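Section 4. Grouting and sealing a tiled wall

Read the whole section before you open a bag. Grout does not wait while you look for the page.

For use with Flillora wall grout (powder, any color). If you bought the ready-mixed tub, skip steps 2 thru 5 and go by the label.

Before you start

Tiles must be stuck fast. Tap a few with a knuckle. Hollow sound = adhesive not set or not enough of it, go back to Section 3.
Spacers out. All of them, even the deep ones.
Dried adhesive in the joints scraped down to at least two thirds of the tile depth. Old screwdriver works fine.
Dust vacuumed off, then a damp sponge over everything.

Tools: rubber float, two buckets, mixing paddle or stout stick, hydro sponge, microfiber cloth, gloves, eye protection, masking tape, small brush for the sealer.

CAUTION: Grout powder is cement based. Burns skin when wet, bad for lungs when dry. Gloves on, mask on, window open. If it gets in your eyes rinse with lots of clean water and call a doctor.

Mixing

1. Tape off the bath edge, door frame, anything you don't want grout on.
2. Pour clean cold water in the bucket first. Amount is on the bag, it changes with the color.
3. Add powder slowly, stirring the whole time. Not the other way round or you get dry lumps at the bottom.
4. Stir until it looks like thick peanut butter. Should hang on the float without sliding off.
5. Leave it alone for 10 minutes, then stir again. Do not add more water at this point, even if it feels stiff. Extra water is the main cause of patchy color.

Note: mix only what you can use in 20 minutes. Small batches. Throw out anything that has started to stiffen, don't try and revive it.

Filling the joints

6. Start at the top of the wall. Load the float, hold it at a low angle and push grout into the joints on the diagonal. Straight along the joint digs it back out.
7. Go over each patch twice, second time from the other direction. Look for pinholes, press more in.
8. Hold the float nearly upright and scrape off the extra. Still diagonal.
9. Leave inside corners and the joint along the floor or bath empty. Those get silicone, see Section 5. Grout there will crack.
10. Work in areas you can reach without moving the ladder.

Light grout between dark tiles shows every wobble, so take extra time over the scraping if that's what you picked.

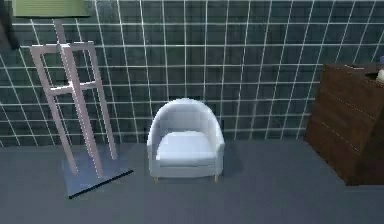
Can I use leftover floor grout on the wall?
Only if the bag says wall and floor. Coarse floor grout can scratch a glossy glaze and won't pack into narrow joints, so for anything under 2 mm stay with the fine wall type.

Cleaning off

11. Wait until the grout in the joints is firm to a fingertip. Depends on the room. Cold bathroom in February, much longer than the bag says.
12. Wring the sponge out hard. It should be damp, never dripping. Wipe in small circles first to loosen, then one long diagonal stroke per sponge face.
13. Rinse sponge after every couple of strokes. Change the water when it goes cloudy, you will do this more than you think.
14. Smooth any high spots with a wet finger (glove on).
15. Let a gray haze form on the tiles. Buff off with the dry cloth.
16. Peel the tape before the grout goes hard.

Haze wont shift the next morning? Plakham haze remover, diluted as on the bottle. Test it on a spare tile. Never on marble or limestone.

Sealing

17. Let the grout cure for the full time on the bag. No showers, no steam.
18. Brush sealer along the joints. Thin coat.
19. Wipe any drips from the tile face straight away, it dries sticky.
20. Second coat once the first is dry to teh touch. Drops of water should bead up when you're done. If they soak in, one more coat.

CAUTION: some sealers are flammable until dry. No pilot lights, no cigarettes, no heater in the room.

Clean up and storage

Wash tools before the grout sets. Empty the bucket outside onto old newspaper, let it harden, bin it. Never down a sink or toilet. Fold the bag over, tape it, keep it off a concrete floor. Write the color and batch number inside the back cover of this guide for repairs later on.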